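9월, 월요일

새벽에 라디오를 켰다가 프란다흐(Prandach) 곡물창고에 불이 났다는 뉴스를 들었다. 백 년도 더 된 목조 지붕이 통째로 내려앉았다고 한다. 다친 사람은 없다고 했다. 그 말을 듣고 나서야 물을 끓였다.

프란다흐는 재작년에 히바 스루르와 같이 갔던 곳이다. 강변에 주차하고 200미터쯤 걸어 들어가면 벽돌 벽이 나오고, 안쪽은 시장 겸 전시장으로 쓰고 있었다. 나는 지붕 밑 들보를 보느라 목이 아팠고 히바는 치즈를 샀다. 그때 찍은 사진이 어딘가 있을 텐데 찾지 못했다. 예전 전화기에 있는 것 같다.

점심때 히바에게 전화했다. 히바는 벌써 알고 있었다. 쿠다(Qudah) 쪽에 사는 사촌이 밤에 연기를 봤다고 한다. 소방차가 고르니츠와 사블리에서도 왔고, 강물을 끌어다 썼다고. 다리는 오전 내내 막혔다. 원인은 아직 모른다. 지붕 보수 공사 중이었다는 말이 있고 전기 문제라는 말도 있는데, 소방서에서는 조사가 끝날 때까지 아무 말도 안 하겠다고 했다.

저녁 뉴스에 시장이 나와서 다시 짓겠다고 했다. 비용 얘기는 없었다. 모금은 오후에 시작됐고 내가 봤을 때 2,335명이 참여해 있었다. 나도 조금 보냈다. 들보를 나무로 다시 올릴지 철골로 할지를 두고 댓글에서 벌써 싸우고 있었다. 나는 나무였으면 좋겠는데, 133개나 되는 들보를 어디서 구할지는 모르겠다. 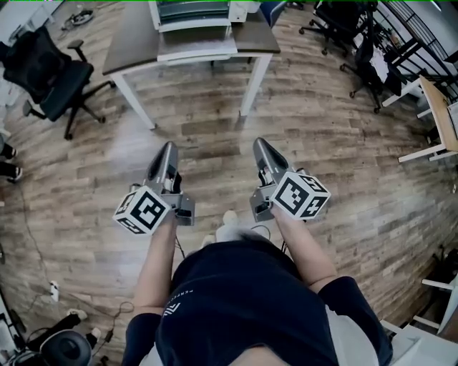

프란다흐 생각을 하다 보니 우리 집 지붕도 걱정이 돼서 다락 전선을 봐 줄 사람을 알아봤다. 제일 빠른 날이 다음 주 목요일이라고 한다. 그때까지 다락 등은 켜지 않기로 했다. 연기 감지기 건전지도 두 개 다 갈았다. 입고 갈 옷도 생각해 뒀다. 다락에 올라가면 먼지를 뒤집어쓰니까 가슴에 작은 흰 로고가 있는 남색 티셔츠면 되겠다. 마루는 회갈색 나무 무늬라 먼지가 떨어져도 별로 표가 안 나지만 그래도 사다리 밑에는 헌 이불을 깔아야겠다.

히바가 밤에 다시 문자를 보냈다. 벽은 서 있다고 한다. 강 쪽 벽에 금이 갔는데 내일 기술자들이 들어가 본다고. 10월에 같이 가 보기로 했다. 치과 예약은 미뤘고, 쌀을 사야 한다.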